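The Flakberg Corset Kit

I started making Flakberg kits after my third year of sewing for charity runway shows, when I got tired of seeing people cry over boning channels. I've done it myself, in a parking lot, with a seam ripper in my teeth. So this is the kit I wanted back then: a full underbust corset you can cut, stitch and then decorate any way you please, for the stage or a shoot or just a very good Saturday.

It comes in one pattern with sizes nested from XS to 4X, and I grade every one of them myself (my sister says I should pay somebody to do it, and she's probably right!). You pick your fabric color at checkout and everything else is already in the box.

What's in the box

Pre-washed cotton coutil, enough for the whole body plus one do-over panel
Cotton lining in black or cream
25 flat steel bones, tipped and cut to length for your size
A straight front busk with loops and pins
Two-part eyelets, with a few spares, and a setting tool
Lacing cord
Bias binding for the top and bottom edges
The printed pattern on heavy paper, with the instruction booklet

The do-over panel is there thanks to Boris, my dress form, who has worn more crooked side fronts than I'd like to admit. I cut one wrong nearly every time I'm talking while I cut. If you don't need yours, it makes a nice modesty panel for behind the laces.

About the fabric

The coutil is a herringbone weave, tightly woven, and it doesn't give much in any direction. That's what you want under a lot of beads or paint. I once put 300 glass flowers on one front panel and it held its shape all evening, though I can't say the same for my fingers. Acrylic fabric paint sits well on it if you thin the first coat. Hot glue will hold foam and feathers, but please don't glue over a bone, you'll feel the ridge every time you sit down.

Colors right now are chalk, rust, ink and Pirnow green, which is a mossy sort of green I named after the street my first studio was on. The green sells out fast and I usually have more by October.

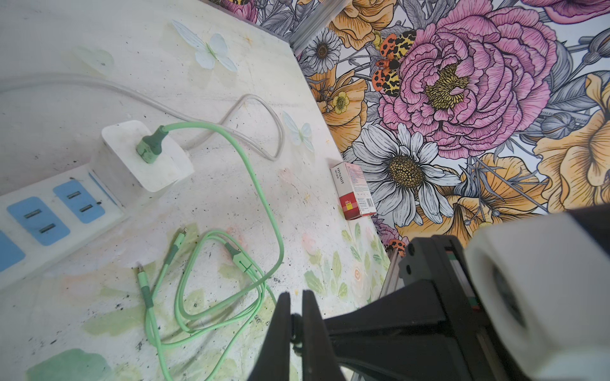 How long does it take?

Most people tell me two weekends. If you've never sewn a corset, give yourself three and make a mock-up first out of an old bedsheet - I know, I know, but do it. A regular home machine is fine. Use a size 16 needle and change it when you start the boning channels. You'll also want a small hammer for the eyelets and something solid to hammer on. My kitchen counter is not solid enough, as I found out.

Picking your size

Go by your waist and ignore whatever you wear in jeans. Measure snugly, standing up, after lunch if you can. The corset is drafted with a gap of 4 inches at the back, so it should not meet when it's laced. If you're between two sizes, take the smaller one unless you plan to wear it over a thick layer.

Still stuck? Send me your bust, waist and hip numbers and I'll write back with a size, usually the same evening.

Price and shipping

The kit is $206, and shipping inside the US is included. The bones and busk are the expensive part, so I also sell a fabric-only version if you have your own hardware. The Srivastava trim pack (gold braid, mirror discs and a sheet of embroidered leaves) can be added to either one at checkout.

Uncut kits can come back within a month. Once you've taken scissors to it, it's yours, but write to me anyway if something's missing or a bone is the wrong length and I'll mail you a new one.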